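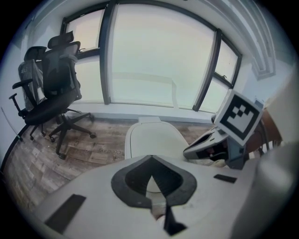
How often should a hard floor be mopped?

Once every two weeks is enough for most rooms, as long as the grit is swept or vacuumed up in between. Kitchens and entryways need it more often. A spare bedroom that gets little use can go a month or longer.

We use cookies to remember your settings and count visits. By continuing to read this site you accept our use of cookies. Accept | Settings

Looking After Wood-Look Floors

Last updated June 1, 2018

Wood-look flooring is sold as laminate, vinyl plank or printed tile, and the three do not take the same treatment. Vinyl and tile put up with water on the surface. Most laminate does not, and once the edges of a board have swelled they stay that way. If you moved into a place and don't know what was laid, check inside a closet or under a floor vent where you can see the cut edge. A brown, pressed-fiber core means laminate. A plastic edge that bends a little means vinyl. Tile will have grout lines and feels cold underfoot.

Treat the floor as laminate until you know.

Dry cleaning first

Sand and fine grit do more damage than shoes or spills. They get walked across the surface and leave the dull gray path you see between a door and a desk. Use a soft broom, a dust mop or a vacuum with the beater bar switched off. A spinning brush scatters grit and can mark a softer finish. If the vacuum has small hard wheels, turn it over and wipe them before you start.

Do the edges with the crevice tool. Dust collects along the baseboard and under the window, and if it gets wet in the mopping it dries as a dark line that has to be scrubbed off with a cloth.

Mopping

Use a flat microfiber mop, wrung out hard. The floor should dry within a minute or so of the mop passing over it. If you can see puddles or beads sitting in the joints, there is too much water. String mops hold a lot of water and are best kept for the garage.

Plain warm water handles an ordinary week. For a greasy kitchen floor, add a small squirt of dish soap to the bucket, then go over the floor again with a clean damp pad. Soap left behind is the usual cause of a floor that looks streaky or feels tacky in socks. More soap makes it worse. If you have built up a film over several months, go over it twice with warm water only, changing the water when it turns gray.

Skip the following:

- Steam mops on laminate. Some vinyl makers allow them and some do not, so read the care sheet.
- Wax and "shine restorer" products. They do not soak in, they wear off in patches, and getting the rest off is a long job.
- Scouring powder and the rough side of a sponge.
- Oil soap made for real wood.

We tried the Sinell floor concentrate in April on a hallway and a kitchen. It cleaned about as well as dish soap and needed less rinsing. The label dose was stronger than it had to be, and half did the same work.

Marks and stains

Black scuffs from shoe soles usually come off with a clean tennis ball or a pencil eraser. Rub lightly. If that fails, put a little rubbing alcohol on a cloth, test it in a corner, and wipe with water afterward.

Chewing gum and candle wax should be hardened with ice in a plastic bag, then lifted with an old plastic card. Don't use a metal scraper, even held flat.

Nail polish can be taken off with a small amount of acetone on laminate or glazed tile. Keep acetone away from vinyl, which it softens.

Rust rings from plant stands and metal file cabinets are hard to get out. On vinyl, try lemon juice left on for a few minutes and rinsed well. Put a tray under the stand before you set it back.

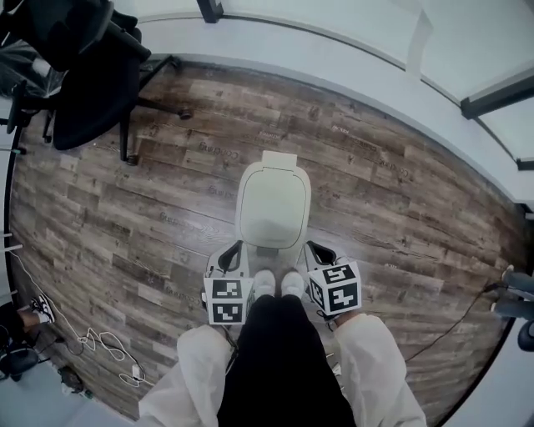

Once the stain is gone, let the spot dry completely before you put a rug or a mat over it. Moisture trapped under a rubber backing can leave a yellow patch on vinyl, and no cleaner will shift it. Woven cotton rugs are safe. So are felt pads and most mats marked "non-staining," though it pays to lift them every so often and wipe underneath.

Chair casters

The wheels that come on most rolling chairs are hard nylon, made for carpet. On a smooth floor they skid, rattle and wear tracks in the finish. Soft polyurethane casters fit the same sockets on most chairs. Turn the chair over, pull the old stem straight out, and push the new one in until it clicks. A stubborn stem can be levered out with a pry bar against a folded towel. Check the stem size before you order, as a few makers use their own.

Wheels also pick up hair and thread. Cut it through with a seam ripper or small scissors and pull it out with tweezers. A wheel that has stopped turning gets dragged, and a dragged wheel scratches.

If you would rather keep the old wheels, use a chair mat. Get the flat-backed kind for hard floors. The studded kind is for carpet and will dent vinyl.

Furniture feet

Stick-on felt pads are cheap and they work, but they fall off. Clean the foot of the leg with rubbing alcohol first, let it dry, press the pad on and leave the chair upside down overnight. Nail-on pads last longer on wooden legs. The Koltinach slip-on cups hold well on thin metal legs, and the larger size also fits the square legs on our Bahrami table. Look at all pads when you clean, and replace any that are packed flat or full of grit.

Sun and heat

Large windows fade a floor unevenly, and a rug left in one place will leave its outline. Move rugs and low furniture now and then, and pull the blind down in the middle of the day in summer. Vinyl can also expand in strong sun and lift at the joints. If the boards near a window have started to peak, check that there is a gap under the baseboard before you blame the product.

Filling small chips

A wax repair stick is fine for a chip the size of a grain of rice. Warm the wax, press it in, and level it with the edge of a plastic card. Nalinard sells a kit with mixed browns, which helps with printed grain where no single color matches. For anything larger, replace the board. Keep a few spares from the original box if you have them, stored flat and indoors.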